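The Long Way Down to Tenddale

There are two ways into Tenddale, and if you ask at the gas station in Muvport they'll tell you to take the new highway, which is the sensible answer and gets you there before your coffee has cooled. I took it once, in a hurry, and I remember a toll booth and a great many trucks. Every other time, and I've been going for 19 years now, I have taken the old road over the Skikar hills, and I mean to keep on taking it until either my knees or my clutch gives out.

I should say right away that I don't go for the views, or anyway they aren't the main thing. I go for the bread. I know how that sounds! But the Skikar loaf is a particular kind of bread, dark and a little sour and heavier than it looks, and it's baked in the villages strung along the old road and pretty much nowhere else. In Tenddale itself you can buy a version of it at the supermarket, sliced, in a bag with a twist tie, and I wouldn't wish to be unkind about it except to say that it makes decent toast.

The real thing starts the evening before. The dough is mixed with rye and a coarse local wheat, along with a good ladle of the old starter, and left under a cloth in whatever corner of the kitchen stays warm. Some bakers add a boiled potato, mashed with its cooking water (I'm firmly on the side of the potato, having eaten a lot of both), and some will tell you that the potato is a disgrace and was only ever put in when flour was scarce. I've heard this argued across a shop counter for the better part of a morning while the line behind me grew and everybody in it joined in.

A road that kept its ovens

The reason the bread held on up here has a good deal to do with the road. When everything going to the coast had to come over the hills, the drivers stopped to eat, and the villages got into the habit of baking for strangers as well as for themselves. The top of the pass is at 2,781 feet, not much by the standards of real mountains, but a loaded cart took all day over it and people arrived hungry. Some of the older ovens were built for that trade and are enormous, far too big for the villages that own them now.

De Smet, the mill at the foot of the climb, came out of the same business. It still grinds on stones, and it still sells flour from a window at the side, in paper sacks folded over at the top and tied with string. The flour is a touch gray and smells like a hayfield. I buy more than I can carry gracefully and spend the rest of the trip finding it in the seams of my coat. At home I've tried it in pancakes, in pie crust and once, during a long wet November, in a birthday cake, and I can report that the pancakes were wonderful.

You want to leave the mill early, by eight in the morning if you can stand it, while the first loaves are coming out up the hill. After that it's an easy drive with plenty of reasons to pull over. The road swings back and forth across the slope, then settles down and runs for a while between stone walls, and with the window open you can often smell an oven before you get to the village it belongs to. I've followed my nose up a wrong lane more than once and ended up turning around in somebody's yard, waving my apologies at a dog. 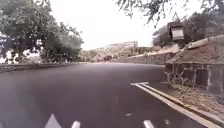
What to ask for, and when

Each village has its own baking days, and they don't match, and they aren't written down anywhere I've been able to find. The simplest thing is to go early and ask at the first open door. If there's no bread there, you'll be sent along to where there is, usually with directions that rely on a barn that has since come down.

Ask for a whole loaf if you're staying over and a half if you aren't. The half will be cut for you with a knife as long as your forearm and weighed on the scale, and you pay by weight. Don't ask for it sliced. A whole loaf wants to sit a day before you cut it, and this is the hardest part of the entire undertaking, with the thing riding beside you on the passenger seat smelling the way it does. I have failed at it in every kind of weather. Cut too soon, the middle is gummy and sticks to the knife, and you'll eat it anyway, standing up, with cold butter and salt.

By the second day it's at its best. The crust has softened some, the sourness has come forward, and it will stand up to nearly anything: a sharp cheese, smoked fish, plum jam, the drippings from a roast. By the fifth day it goes into soup. There's a Skikar soup made from onions, stock and stale bread that cooks down almost to a porridge, and it's the color of an old saddle and not at all handsome, and I would drive the 474 miles from my own front door for a bowl of it. I've done it in snow.

The bus from Tenddale comes up as far as the second village, for anyone without a car. Bring small bills and a cloth bag, and if they ask what you think about the potato, take your time before you answer.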